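Search docs Go Clear

# orgate-replay

Offline replay and re-planning for tabletop grasp logs. Reads an Orgate session, runs the grasp planner on the logged observations, and writes the new plan next to the commanded one. No hardware connection is required.

## Install

 pip install -e .
 orgate-replay --check

## Input

A session directory holds one joint log, one gripper log and the fixed-camera stream. Observations are fed to the planner in windows of 45 steps. The reference set, `omutis-table`, has 288 episodes, 2 of which have no gripper log and are skipped by default. Pass `--keep-partial` to load them anyway.

Embeddings are stored as float32 vectors of length 1792. Older Leridance exports used float64 and must be converted with `tools/cast.py` first.

## Approach phase

The planner labels a step `approach` until the fingers reach the pre-grasp height, then `descend`, then `close`. Small round pots with an open top are the hard case: a centered top-down pose puts the fingers over the opening, and the planner has to choose between a rim grasp and an outside grasp. Glossy tabletops add mirrored edges below each object, which the segmenter may merge with the object mask. 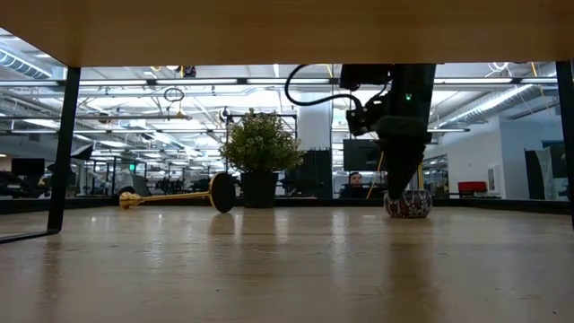 Güven Kırmızıgül commented on the tracker that the reflection filter should run before the height estimate, as a merged mask pulls the object base down and `descend` then starts late. The order was changed in the June release. To restore the old order, set `filter.legacy_order: true`.

## Output

`plan.jsonl` has one line per step: phase label, target pose, commanded pose, position error in meters. Rotation error is written only with `--full`.

## Known issues

- Thin shafts lying flat on the table are dropped by the default mask threshold.
- Phase labels flicker when the gripper log and the camera stream use different clocks. Run `tools/sync.py`.
- The Begum viewer does not read `--full` output.

Related repositories

orgate-core
omutis-table
begum-viewer
leridance-export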